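Progress report no. 2: Automated returns sorting at the Katbridge depot
Prepared for the Brarnwood Workplace Fund
Reporting period ending Sunday, November 7, 2021

You asked for a shorter report this time, with fewer acronyms. We have removed the acronyms.

Where things stand

Since April we have been trying to take the dullest job at Katbridge away from the people who do it. The job is drinks returns. Cases come back from shops and vending contracts with one crushed corner, or the wrong mix, or a sticker saying REFUSED and no further explanation. Somebody has to open each case, take the cans out one at a time, look at them, stand them up and decide which go back on sale. On a normal day that is 2,666 cans. The people on that bench have opinions about soft drinks that we won't reproduce in a report to a funder.

The two-arm station, built with Rirudov, is now on its third set of grippers. The first set squeezed. The second set was so careful about not squeezing that it mostly handed the cans to the floor. The third set has narrow black fingers and a small camera close behind them, and for the most part it holds on to what it picks up.

Progress against the plan

Picking up a standing can was due in the first half of the grant and was signed off on time. A standing can is an obliging object. It has a top, it has a bottom, and it waits.

Picking up a can that is lying down or leaning on its neighbors was due last month and is late. The arm has to work out which end is which from very close range, and the lid is its best clue. Lids are shiny, so the same lid can look like several different lids depending on the lights. Colored tabs have been a help, and we would like every drinks company to adopt them, though we accept this is outside the scope of the grant.
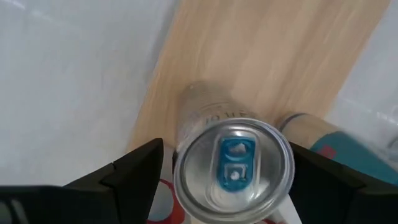
Krawczyk wants it put on record that the bench crew could tell you which way up a can is with their eyes shut, and that if anyone had asked them in April they would have said to go by the feel of the rim and saved you the price of a camera. The second part of the complaint was about the chairs, and it has been passed on.

It is a fair point, and we did ask in the end. After two sessions at the bench we changed the approach so that the arm pauses before closing its fingers and takes a second look from a slightly different angle. This is what the crew do themselves, except they do it by tilting their heads and swearing. Dropped cans per shift went from 600 to 46 over the reporting period. We would like to claim that as engineering. Most of it was listening, which was budgeted under "miscellaneous."

What has changed for the staff

Nobody has lost hours, as agreed. The returns bench used to take up the whole of a shift. It now takes the morning, and afternoons go to checking what the station has set aside. The crew call this "marking its homework," and some of them grade harshly.

Wrists are better. Several people had been strapping theirs by Thursday of most weeks, and the first aid cupboard is now getting through far less tape. Boredom is harder to report on. Watching a machine do a boring job slowly is, we are told, more boring than doing it yourself quickly, and we had not planned for that. We now rotate the watching every hour and let whoever is on it do paperwork at the same time. The paperwork has improved and the watching is no worse.

There has also been an argument about the stop button. The original layout put it on the far side of the station, where it was convenient for the people who designed the station. It has been moved to where the people who might need it stand. Moving it took ten minutes. Agreeing to move it took three weeks and a form.

Training was supposed to be a half-day course with slides. Attendance was good at the start and noticeably thinner after the coffee break. We replaced it with an hour at the station, two people at a time, with permission to make it go wrong. This has been popular, and it turned up four faults we didn't know we had. One of them involved a sleeve.

Problems

Tabletop glare is still with us. The surface was chosen for being easy to wipe down, and it is very easy to wipe down. It also shows the cameras a second, upside-down can under every real one, and early on the arm made several determined attempts on the reflection. A matte surface has been priced and is in the request below.

Brand mix is the other headache. 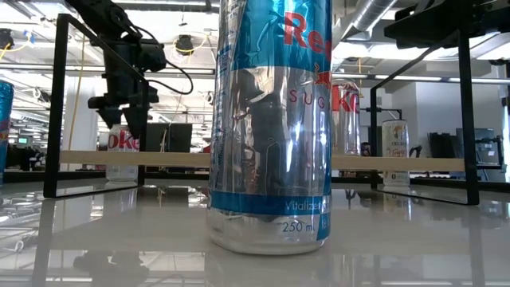
Slim cans and standard cans need different grips, and a returned case can hold both. At present the station gets the slim ones right more often, which surprised us, as they fall over if you look at them. Our best guess is that the fingers were set up by someone who drinks a lot of them. We are retuning for the standard size and expect that to take the rest of the month.

Spending and requests

Spending is within the total, though not always within the line it was meant for. We ask the Fund to approve two changes. The first is $300 from travel, which we have had little use for this year, toward the matte surface. The second is to move $600 from "external training" to paid time for the bench crew, who have been doing the training anyway.

Next period

Leaning cans, signed off. Mixed cases, attempted. A written guide to the station in words the night shift has agreed to read. And chairs, if the Fund can be persuaded that chairs are automation.

Filed under: Grants and Projects > Work and Automation > Progress Reports
Contact the Katbridge project office | © 2021 Brarnwood Workplace Fund | Back to top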